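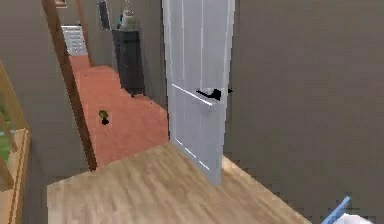 Ludik Door and Hallway Kit

For home builders and shared workshops
In stock – usually posted on a Thursday
Price: £140 including the practice house download

If you have ever built a little wheeled robot on the kitchen table and watched it trundle off perfectly well until it met the first door in the house, you already know why we put the Ludik together. Doors are hard! A handle is a small thing to find and a fiddly thing to press, and the carpet strip waiting on the other side seems to have been put there by somebody who dislikes small wheels. We spent a long winter of evenings on all this at the Perkberg shared workshop, and the kit you see on this page is what came out of it, along with the practice house we used to keep from wearing out the workshop's own doors.

You get a short lifting arm with a padded hook, the bracket that holds it to your base, a control board, all the cabling, and a licence for the practice house, which runs in the Trummer simulator on an ordinary home computer. The base itself is not included. Most of our customers already have one, and the bracket has slotted holes so it will fit nearly any flat-topped base wide enough to keep the arm steady. We build ours on the Atex, because it is heavy and low and doesn't tip when the hook pulls down.

The practice house

We suggest you start in Trummer before you cut or drill anything, and most people who write to us say they were glad they did. The house is a furnished home with a wooden floor leading to a carpeted hallway, and the door to begin with is the tall white one with the black lever handle. It stands out nicely against the grey wall, so it makes a kind first target while you are still getting your settings right. The orange carpet is there to be driven on as well. Grip and drag are set separately for carpet and for boards, and you can turn both up or down until the robot on screen behaves like the one on your bench.

The hallway is narrow and there is a dark cabinet with a vase on top standing against the wall beside the door, so a base that swings wide coming through will soon let you know about it. In the simulator a knock is noted in the run log and you carry on, with no sweeping up to do. You can move the furniture, change the height of the handle, or start each run with the door open, closed or somewhere between the two.

Runs can be left going on their own. We did over 2000 of them before we let our own arm anywhere near the workshop's tea room door, and the settings file from that work comes with the kit so that you have somewhere sensible to begin. Please do treat it as a beginning, though. Your floor is not our floor, and a door that has been painted a few times can be surprisingly stubborn.

What is in the box

Lifting arm, part assembled
Padded hook, with 2 spare pads
Slotted bracket and bolts
Control board with screw terminals
Cable set
Download card for the practice house and settings file
Printed building guide

Things to know before you buy

Arm reach: the hook works at lever handles only. Round knobs need a gripping hand and we don't make one (yet – we do get asked).

Door weight: suited to ordinary indoor doors. Please don't use it on fire doors or anything with a strong closer, as the arm will lose and the bracket may bend.

Building time: allow an evening for the arm and another for the wiring if you are new to screw terminals. The printed guide goes slowly and has plenty of drawings.

Tools: a cross-head screwdriver, a small adjustable spanner and a drill if your base has no holes in the top. Everything you need is likely to be on the wall of any shared workshop.

Computer: the practice house will run on a fairly modest machine. If it feels sluggish, switch off shadows in the Trummer display menu, which makes no difference to how the robot moves.

Using it in a shared workshop

Quite a few of our kits go to groups, and we are always delighted when they do. One download card covers every computer at a single address, so several of you can be working on settings while somebody else has the arm in pieces. At Perkberg we keep a folder of everybody's settings files with the base and the door named in each, and it has saved us a good deal of muddle. Do put a stop button where people can reach it, and keep fingers away from the hook when the arm is powered. It isn't strong but it does pinch.

Delivery and returns

Postage is free within the UK. You may send the kit back within 30 days if it doesn't suit you, so long as the arm has not been drilled or glued. Spare pads, cables and brackets are sold separately on the parts page.

We hope to add a second house in May, with stairs to avoid and a sliding door. Owners of the present kit will get it at no extra charge, using the same download card.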